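How to Plan Your First Hut-to-Hut Hike at the Kitchen Table

Posted 13 July 2019

I love the walking part of a hut tour, of course I do, but I have a real soft spot for the evenings in November when there's sleet on the window and a paper map spread out across every inch of table. Planning a route is half the fun! If you've only ever followed someone else's itinerary, give this a try. You need a map, a few pens, a piece of string and an evening to yourself.

I'll use my own trip along the Trumilska ridge as we go, two nights out and three days of walking, starting from the village of Batar and finishing at the Rustgate road.

Step 1. Clear the table and get the whole route in view

Phone maps are great on the trail and hopeless for this. You want to see the start, the finish and all the ground between them at the same time. Fold the map so the creases fall away from your route if you can, and weigh the corners down with mugs. Mark the huts first, before you draw any lines. On my map there were four possible huts, and just seeing them as four circles told me that one was way too far west to bother with.

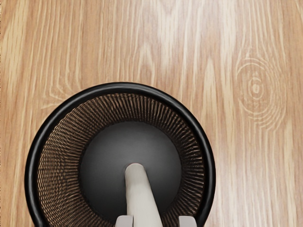 Wood tabletop with a black bowl.

Step 2. Measure with string

Lay the string along the trail, following every bend, pinch it where you reach the hut, then hold it against the scale bar. It's fiddly on switchbacks – go slowly and use a fingertip to hold the corners. Do each day separately and write the number in the margin straight away. I once measured all three days and then wrote them down from memory, and I ended up with a very optimistic middle day.

Step 3. Count the climb

Distance is only half of it. My second day looked short, but it went from the lower hut at 2,007 feet up to the pass at 3,647 feet, and the contour lines near the top are packed so tight they almost touch. Read the contours in the direction you'll be walking and add up every uphill section, including the little ones after a descent. Those little ones add up fast.

For a first trip with a full pack, I like to keep the climb before lunch under 900 feet. You may be fitter than me! Use whatever number you know you can do cheerfully.

Step 4. Sort out your pens

Pick one color for the main route, one for water and one for ways out. Pencil is best for the route until you're sure of it. If your map is coated, use a fine marker and test it on the legend first, as some inks bead up and smear all over your sleeve. Keep them all in a cup within reach, otherwise you'll spend the evening hunting under the map for the blue one.
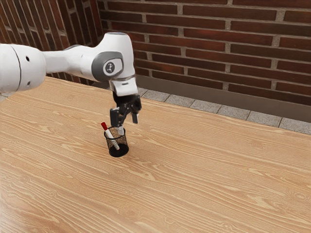
The black mesh pen holder on the table.

Step 5. Mark your ways out

Please don't skip this one. For each day, find at least one path that gets you down to a road or a village without going over the high point. Draw it in, measure it with your string, and note which side of the pass it leaves from. On the Trumilska there's a lovely old track down through the woods that I'd never have noticed if I hadn't been looking for it, and now I'd happily walk it for its own sake.

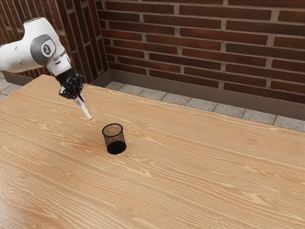 Step 6. Write a card for each day

One index card per day is plenty. Start time, distance, climb, water, way out, hut phone number. I carry mine in a sandwich bag in my hip pocket next to the little Stöckli compass, and I look at them far more than I look at the map.

Then call the huts. Do it before you buy bus tickets, and ask whether they serve supper or just have a stove. The hut above Rustgate is stove only, so pack a pan.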